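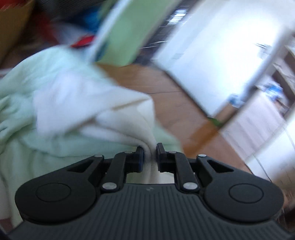 Getting old linens soft again

I love old kitchen towels and cotton sheets, and most of what I own came from yard sales, so I've rescued a lot of stiff, dingy fabric over the years. Almost all of it comes back!

Start by skipping the fabric softener. It coats cotton, and a coated towel just pushes water around the counter. Put the load through once with hot water and one cup of plain white vinegar, no soap at all. Then run it again with half your normal detergent. I did this with a pile of dish towels that felt like cardboard and they were lovely by dinner time.

Grease spots: rub in a drop of dish soap, wait 23 minutes (my oven timer was already set for that once, and it worked so well I kept it), then wash as usual. Check the spot before it goes near the dryer. Heat will set it.

Yellowed pillowcases need a long soak. Fill the tub with warm water, stir in 2 scoops of oxygen bleach and leave them for 8 hours or overnight. Whites and pastels are usually fine — test a corner of anything dark first. Don't do this with wool or silk.

Sheets last longer if you give them room in the dryer. Two sets at once will roll into a big damp ball with one dry pillowcase hiding in the middle, so do one set, stop it halfway and shake everything out. Fold while it's still warm and you can forget about the iron.

For line drying I snap each piece hard before it goes up, and hang towels by the short end. March wind is wonderful for this, better than any dryer sheet.

And keep your rags! Sheets worn thin in the middle cut up into beautiful polishing cloths. Cut off the hems, they scratch. Mine live in a coffee can under the sink, and I still haven't used up the ones from last spring.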